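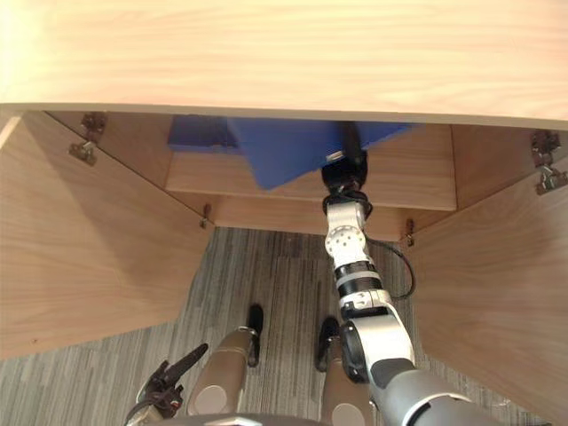 Hadex Cabinet Set: data card
14 Jun 2025 — Senan Egan, Narayanan Pillai

Teleoperated demonstrations of a two-armed legged robot working in a low wooden cabinet. 782 episodes, split into 3 tasks. Recorded by the Dondetti lab for imitation learning of reaching and placing under an overhang.

Shares 6 · Comments 3

Tasks

open_doors: both cabinet doors start closed. The episode ends when both are past the marked angle.

shelf_place: doors start open. The robot puts one object on the inner shelf and lets go.

shelf_remove: doors start open, object on the shelf. The robot takes it out and holds it clear of the cabinet.

The object in the two shelf tasks is a flat, angular blue item. Its starting pose is changed between episodes. The gap between shelf and tabletop is small, so a tilted object can touch both. Contact with the underside of the top is allowed and is not marked as an error.

Collection

The operator wears a headset showing the head camera view and drives both arms with hand controllers. Legs are held in a fixed stance during an episode. The idle arm is parked low, outside the doors. Most shelf episodes use the right arm; left-arm episodes carry the suffix _L.

Operators were Fiifi Darko, Ashwin Nair and Obinna Ojo. Each did 200 practice episodes before recording. Practice data is not included.

Contents of an episode

- head_rgb: color video from the head camera
- joints: measured positions and velocities, both arms
- cmd: operator commands after filtering
- grip: commanded and measured gripper opening
- meta: task name, operator code, outcome flag, free-text note

Commands are logged after the Flunum smoothing filter. Raw controller poses were not kept. Policies trained on cmd should be run with the filter off, or the motion is smoothed twice.

Outcome flags

Flags are set by the operator at the end of the episode and checked against the video by a second person. Values are success, fail and abort. Aborted episodes stay in the release but are left out of the default loader — pass keep_abort=True to get them.

Known problems

The upper arm and wrist hide part of the shelf in the head view during deep reaches. There is no wrist camera. Grip values are the only direct signal for first contact in these segments.

The wrist cable can pull on the last joint when the arm is fully extended. Small steady offsets in joint position there should not be read as operator intent.

One cabinet and one room only. We do not expect policies to transfer to other door sizes without more data.

Conversion

The script tsao_convert.py writes episodes in the Tsao layout. It drops the free-text note. Timestamps are carried over unchanged. A fix for left-arm episode names is planned for August.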